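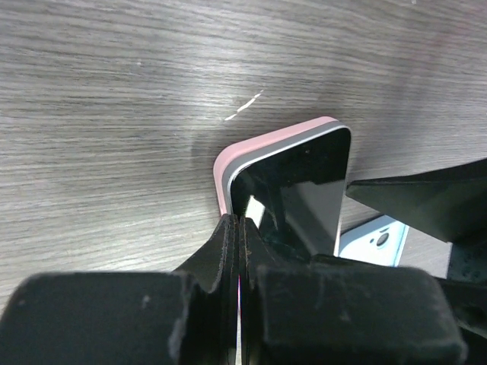

Does the new grasp scorer cope with glossy black screens? Not well enough to replace the old one, going by the logs so far.

December, bench notes, Erkcombe. Afternoon.

Chih-ming Chou merged the Vasiliu scorer before lunch and is pleased with it. I am less so. The 70 in his summary is a percentage over replayed logs, and replay can't tell you what the fingers would have done. Anything that agrees with the old planner scores well by construction.

Phone with the pink back, dark screen with a bright reflection low on the left, near the fingers. I want to know whether the segmenter takes that patch for an edge. Chih-ming says the mask is clean. He looked at the overlay at half size. I'll dump the raw masks tonight.

Also the pale case or second device with the round camera cutout, next to the phone. Hinis gives one instance id to both whenever they touch. Onetti then plans on the merged outline and reports high confidence, so the confidence figure is worthless to us there.

Changed: sampler down from 2,000 candidates to 1,000. Planning is quicker, top pick mostly the same. "Mostly" needs a proper diff.

To do
- rerun with depth off, same seed
- 2 seeds is not a spread, do more
- ask Chih-ming where the force threshold comes from, the config comment just says "tuned"
- leave the old scorer as default until the masks are checked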